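Trornard User Guide
Section 5: Getting Grollomik Ready for Election Night

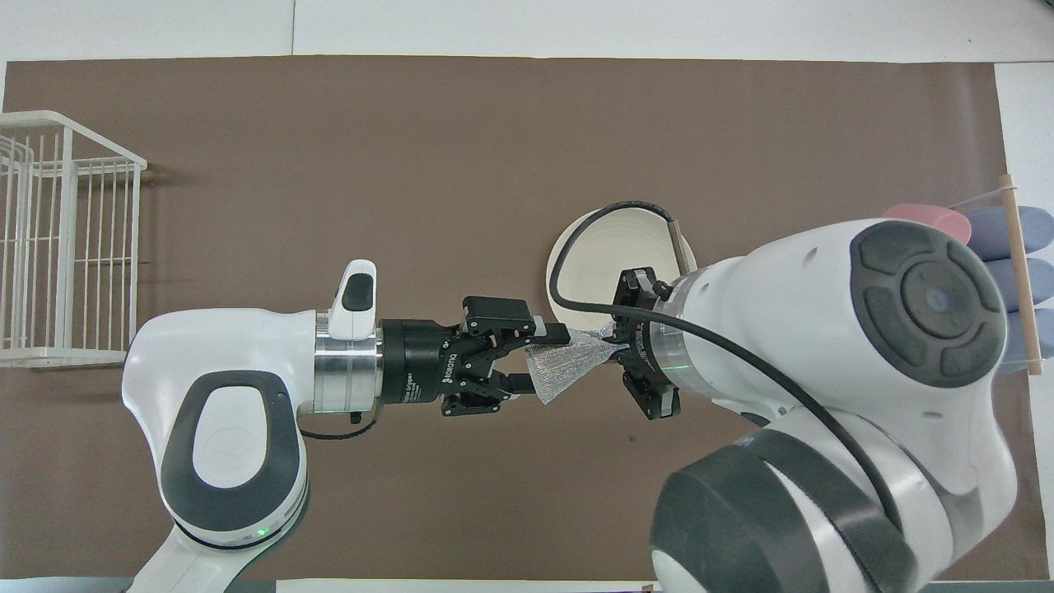
By the Brastmont Documentation Desk
Last revised 2021-11-29
Applies to: Grollomik for small newsrooms

Welcome back! If you've come straight from the section on user accounts, you already have a working Trornard login and you can skip the first bit of fussing. If you haven't, please go and do that part before anything else, as none of the screens we talk about in this section will open for you until an administrator has given you the Results Editor role.

Grollomik is the part of Trornard that takes in vote counts from county and town offices, checks them, and puts them on your paper's website in tables your readers can follow. It was made with weekly and small daily papers in mind (the kind of place where the person posting the school board results is also the person answering the phone), so we've tried to keep the set-up short. Set aside a quiet afternoon for it, well before the election you're planning to cover. A good many of our papers are getting ready for special elections in January, and we'd much sooner hear from you now than at nine o'clock at night with the polls closed and the phones ringing.

Before you start

Have these by you:

- Your Trornard login and password
- The official candidate list from your county clerk or board of elections, in final form
- The list of precincts, with the names spelled the way the county spells them
- A phone number for the county office that will be answered after the polls close
- Your paper's own rule on calling races, if you have one in writing

Caution: Draft candidate lists are not good enough. People withdraw, challenges get upheld, and middle initials come and go. Once a race has been published in Grollomik, a candidate can be marked Withdrawn but can't be deleted.

5.1 Creating the election

1. Sign in to Trornard and choose Grollomik from the menu on the left. If you see a padlock beside the name, your role hasn't been set yet.

2. Select New Election. A blank form opens.

3. In the Title box, type the name of the election the way you would print it in a headline. Readers will see this, so "Town of El Fassi Special Election" does nicely and "elec test new FINAL" does not. (We have all done it.)

4. Pick the date of the vote and the hour the polls close. Grollomik uses the closing hour to decide when it may begin showing numbers, so do check it against the county's notice, especially if your readers live on both sides of a time zone line.

5. Leave the Visibility setting on Hidden for now. You'll change it much later, in 5.5.

6. Select Save. You'll be returned to the list of elections, and yours will be there with a gray Draft label.

Note: You can have several drafts going side by side, and they won't interfere with one another. Plenty of editors keep a practice election in the list all year so new staff have something harmless to poke at.

5.2 Adding races and candidates

1. Open your draft and choose Add Race.

2. Choose the type. Candidate Race is for people, Ballot Question is for yes-or-no measures, and Ranked Race is for places that use ranked voting. Please take a moment over this one, as the type can't be changed after you've entered candidates.

3. Enter the number of seats. For most races this is 1. For a council or a library board it may well be more, and Grollomik will mark that many winners at the end of the night.

4. Add the candidates in the order in which they appear on the ballot. Party is optional, and you should leave it blank for nonpartisan offices. A blank party shows nothing at all on the public page, whereas typing "None" shows the word None, and candidates do call in about that.

5. Tick Write-Ins if your county reports them. They come in as one combined line.

6. Repeat for every race, then choose Preview and read the whole page slowly against the clerk's list. Having a colleague read the names aloud while you follow on the screen is old-fashioned and works beautifully.

Note: A draft can hold up to 100 races. If your ballot is longer than that, write to Brastmont support and we'll raise the limit on your account, at no charge.

5.3 Connecting to the county's numbers

There are 2 ways to get results into Grollomik, and you may use either one, or use both for different races.

Automatic feed. If your county publishes its results as a file on the web, Grollomik can go and fetch it for you.

1. In your draft, open Sources and choose Add Feed.

2. Paste in the web address the county gave you. Don't copy it from a search page, because those addresses often lead to the previous election's file, and last year's numbers look awfully convincing.

3. Choose Match Names. Grollomik lays the county's spelling beside yours. Pairs it's sure of turn green and the rest stay yellow until you've matched them by hand.

4. Set how often it should check. The standard setting is every 5 minutes. Please don't ask for anything faster unless the county has told you it's all right; a small county website can be knocked flat by eager newspapers, and then no one has results.

Hand entry. This is for counties that read results over the phone, tape them to a door, or send them by email.

1. Open Sources and choose Add Hand Entry.

2. Choose the races you'll be entering and who on your staff may enter them.

3. Turn on Second Look if you have two people in the office that night. With it on, numbers typed by one person wait in a side list until another person approves them.

Caution: Do not connect a feed to a race and also enter that same race by hand. Whichever came in last is what readers see, and the two can take turns overwriting each other all evening. If a feed fails partway through the night, choose Pause Feed first and then begin typing.

5.4 Choosing how results are shown

1. Open Display and pick a table style. Plain is the quickest to load on a phone with a poor signal. Bars adds a colored bar beside each name.

2. Decide whether to show Precincts Reporting. We suggest leaving it on, with a little explanation in the Note to Readers box. Where many people vote by mail, a county can list every precinct as reporting and still have a tall stack of envelopes left to open, and readers reasonably take "all precincts in" to mean that the thing is settled.

3. Fill in the Note to Readers. A sentence or two in everyday words is plenty. You might use this, changed to suit:

"These results are unofficial. Mail ballots that arrive by the legal deadline may be counted after tonight, and totals will change."

4. Set Winner Marks to By Hand. The other choice, At Full Count, puts a check mark beside the leader as soon as the county reports its last precinct. It's there for the papers that asked for it, but for the reason given in step 2, we'd steer a new user away from it.

Note: Percentages are rounded to one decimal place. In a race with three or more candidates the column may not add up to exactly 100, and there's nothing wrong with your set-up when that happens.

5.5 Rehearsing, then going live

1. Choose Rehearse from the top of your draft. Grollomik fills every race with made-up numbers and lets them climb for 33 minutes. Only signed-in staff can see them.

2. Practice everything you expect to do on the night: correct a wrong number, pause a feed, mark a winner, take the mark away again.

3. Choose End Rehearsal. The made-up numbers are wiped. Look at the preview once more and make sure every total reads zero.

4. On election day, before the polls close, change Visibility from Hidden to Public. Readers will see the names and races with the words "Results not yet available."

5. Open the public page on a phone that isn't signed in to Trornard.

Caution: Don't change Visibility to Public while a rehearsal is running. Grollomik will show a red warning and ask you to type the title of the election before it goes ahead. If you ever meet that warning, choose Cancel and end the rehearsal first.

If something looks wrong

The feed says Connected but nothing changes. Open the county's own page and see whether it has moved. Often the county simply hasn't posted anything yet.

A total went down. Counties do correct themselves. Open History for that race to see both numbers, and call the county before you write anything about it.

A name is yellow again after you matched it. The county has changed its spelling partway through. Match it once more and choose Remember Both.

Readers see older numbers than you do. Choose Refresh Public Page, then ask them to reload.

Certifying the final results, and moving the finished tables into your paper's archive, are covered in Section 6.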